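Plullex Residential Fund
Progress report to lenders, second reporting period
Prepared by: Asset Management, Plullex
Jun 3, 2026

1. Status

The fund holds 77 rental units on four sites. The Soltico Street and Aoki Court sites are fully let. Puvow Row is let except for 3 units held back for plumbing work. The fourth site, Lower Puvow, remains under contract to purchase; settlement has moved once at the seller's request and the deposit is held in escrow.

No loan covenant was breached in the period. Interest was paid on the due dates. The fixed-rate portion of the senior loan is unchanged from the last report.

2. Rent and vacancy

Rent collected was slightly under budget. The shortfall comes from Puvow Row, where the held-back units were budgeted as let from February. Arrears are confined to two tenancies, both on payment plans and both current under those plans.

Of the leases that came up for renewal, most were renewed at the existing term. Increases were kept within the range set out in the loan agreement. We did not offer free-rent periods on any renewal. Two new leases at Aoki Court included a reduced first month — this was approved under the leasing policy and does not need lender consent.

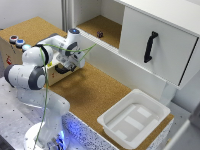 Soltico asked in its comments on the draft why the reduced first month was not reported as an incentive in the rent roll, and whether the stated rent for those two leases is the face rent or the effective rent. It also asked that both figures be shown from now on.

The rent roll shows face rent. The effective rent for both leases has been added in a separate column in the revised schedule, and the same column will be kept in later reports. The change has no effect on the debt service test, which is run on cash received.

3. Capital works

The roof replacement at Soltico Street is complete and the final invoice has been paid. The retention sum will be released at the end of the defects period. Exterior painting at Aoki Court is 58 percent complete by contract value. The painter lost time to rain early in the period and has asked for an extension, which we have granted without cost to the fund.

At Puvow Row the scope has grown. Opening up the first bathroom wall showed that the supply line behind it had been patched more than once, and the plumber recommended replacing the full run to the riser in each of the held-back units. We accepted the recommendation. The added cost is covered by the contingency line, which will be close to used up once the work is billed.

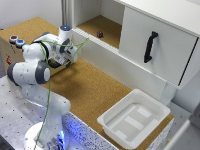 We do not propose to draw on the reserve account for the remaining plumbing. If the contingency line runs short, the fund will defer the parking lot resurfacing at the same site and move that money across. Lender consent is required for a transfer of this kind, and a request will be sent before any commitment is made.

4. Lower Puvow purchase

The title search is back and shows one drainage easement along the rear boundary. It does not cross any building. The lender's valuer has inspected the site and the report is due before the finance condition expires. The building inspection raised loose handrails on the rear stairs and aging water heaters. We have asked the seller for a credit at settlement for both items — no answer has been received.

Insurance quotes have been requested on the same terms as the existing policy, with the new site added by endorsement.

5. Items for the next period

Finish the Puvow Row plumbing and list the units.
Complete painting at Aoki Court and inspect before final payment.
Close out the seller credit at Lower Puvow.
Submit the annual budget with face and effective rent shown by site.

The revised rent schedule, the arrears list and the contractor payment register are attached to the lender copy of this report.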